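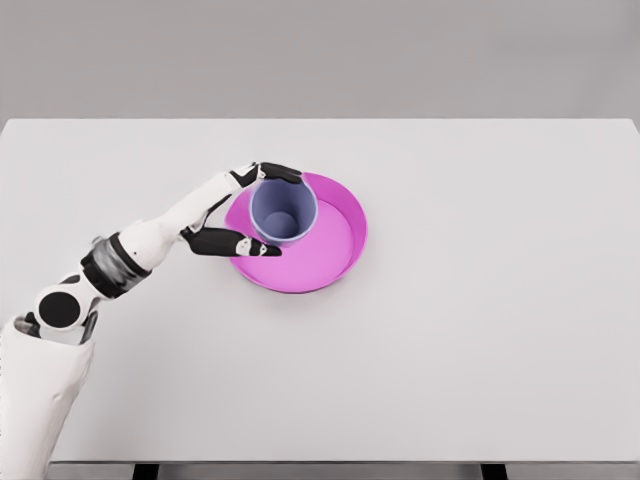 Tuesday, sim bench, Brellton cell

Picking up from the thumb contact problem. The cup-in-dish task has been failing in the Zistier build after the hand model was swapped, and Eduard wants the simulated cell usable again before anyone touches joint gains on the real arm. Agreed. No gain changes in this entry.

State at start:

- arm model: current, shells and joint limits as delivered
- hand model: new collision meshes, old contact parameters
- table, cup, dish: unchanged from Mangubat's scene set
- controller: same config as on hardware, loaded read-only

Symptom: fingers close on the cup, contact registers, then the cup creeps toward the thumb side and the contact solver starts chattering. Joint torque on the thumb goes noisy well before anything moves enough to notice in the viewer. Logged it with seed 723 and it repeats every time, so that is the reference seed until this is closed.

**Meshes**

Opened the thumb links in the mesh viewer. The distal segment was exported as a single convex hull, so the concave inner side is filled in and the hull stands 2 mm proud of the visual surface. The finger opposite was exported in pieces and is fine. This explains why the rendered grip looks normal while the solver sees penetration. Turned on the collision overlay to confirm: overlap at the cup wall with the hand closed to the stored grasp pose.

Genalyn re-exported the thumb with the distal link split into 3 hulls. Dropped it in, cleared the mesh cache, reloaded. Clear the cache by hand — the loader compares file names only and will happily keep the old hull. Lost most of the morning to that in May and again for twenty minutes today.

**Cup and dish**

With the cup standing inside the dish there are two contact sets to deal with: fingers to cup and cup to dish floor. The dish floor was still a triangle mesh. Replaced it with a flat cylinder primitive for the floor and kept the mesh for the rim only. Base contact is now steady with the hand open. Kept the cup off-center in the dish, same as the stored start pose. Centering it would make the approach easier but then the old logs can't be compared.

**Joint zero**

While in there, checked the wrist offset against the hardware calibration file. The sim was carrying the value from before the wrist was re-seated. Copied the new one over. Small correction, but the hand comes in low without it and the thumb is the first thing to reach the dish floor. Eduard had been compensating with a raised approach waypoint. Removed that waypoint, note left in the config.

**Runs**

Seed 723, new meshes, old contact stiffness: chatter gone on the opposing finger, still some on the thumb at closure. Dropped contact stiffness one step on the thumb pad only. Chatter gone. Torque trace flat after closure, cup holds position relative to the palm through the hold phase.

Then the overnight batch config, started early. It stopped at episode 598 with a loader error, unrelated to contact (missing texture path in the Pludura export, already fixed in the branch). No thumb faults up to that point. Restarted from there.

Open:

- Lift out of the dish not tested with the new meshes. Rim clearance is small on the thumb side and I expect a touch there.
- Split hulls for the remaining distal links, same export settings. Genalyn has the script.
- Make the loader hash mesh files. Ticket exists, unassigned.
- Eduard to compare the thumb torque trace with a hardware log at the same closure speed. If the offsets don't agree, the calibration file is suspect and the sim value goes back.

Config committed as is. Please don't re-tune friction on top of it until the lift runs are in.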